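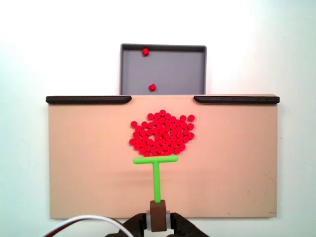 Yae Sugawara wrote:

> Could you confirm whether the October family workshops at the Vonuneck branch will still be free, and whether children under five may attend with a parent? The printed program says one thing and the website another.

Dear Ms. Sugawara and list members,

The workshops remain free of charge. Children under five are welcome when a parent or guardian stays in the room. The website is correct; the printed program carries last year's wording and will be replaced.

Each session is limited to 11 families. Registration opens at the Vonuneck front desk and by telephone. Families enrolled in the Flollach reading club do not need to register again.

Questions on materials should be sent to the Puvero office.

Sincerely,
Toshiko Tsuji
Family Programs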